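Frequently Asked Questions

Durnix Reading Series and Short Fiction Prize

General

What is the Durnix Reading Series?
It is a monthly program of author readings and conversations held in Clilotcombe from February through the fall. Each evening pairs a published writer with a host who has read the book closely. We also run a short fiction prize once a year, and the winning stories are read aloud at the last event of the season.

Who runs it?
The series is programmed by Nantana Kongkaew. Emília Lukáč edits the prize anthology and handles all questions about submissions.

Attending a reading

Where do readings take place?
In the upstairs room at Tanguy, the bookstore on the main street. The entrance for events is on the side of the building, and there is an elevator just inside.

When should I arrive?
Doors open at 6:30 p.m. and the reading starts at 7. Seats are not assigned. The room holds 100 people, and popular evenings fill up before the start time.

Do I need a ticket?
Yes. Tickets are free but must be reserved online. Reservations open on the Monday of the week before each event. If you can't make it, please cancel so the seat goes to the waiting list.

Can I bring my own books to be signed?
You can bring up to 3 per person. Most authors will sign backlist titles as well as the new one, but a few sign only the new book. We note this on the event page when we know ahead of time.

Are the events recorded?
Audio only, and only with the author's permission. Recordings go up on our site and stay there for the length of the season. Audience questions are usually left in — if you would like yours removed, write to us.

Submitting to the prize

What can I send?
One unpublished short story in English, up to 3000 words. The title does not count toward the limit. We don't accept poems, essays or chapters from novels.

What do you mean by unpublished?
A story that has appeared in a magazine, an anthology or on a public website counts as published. A story you shared with a workshop or a private writing group does not.

Is there an age requirement?
Writers must be 21 or older on the day submissions close.

Can I submit the same story elsewhere?
Yes. Withdraw it through your account if another publication accepts it. There is no penalty.

How should I format the file?
Double spaced, in a readable font, with page numbers. Leave your name off every page. Stories are read without names attached, and a file that shows the author's name will be sent back for correction.
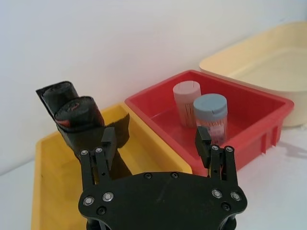

After you submit

When will I hear back?
Everyone gets an answer by email, including writers who are not on the shortlist. Please check your spam folder before asking about a missing reply.

Do you give feedback?
Only to shortlisted writers, who receive a page of notes from the editor.

Who keeps the rights?
You do. We ask for the right to print the story once in Ernura, our yearly anthology, and to have it read at the closing event. After that you may publish it wherever you like.

Can I fix a typo after sending my story?
Small errors won't hurt your chances, so we don't swap files for them. If you uploaded the wrong story altogether, contact Emília before the closing date.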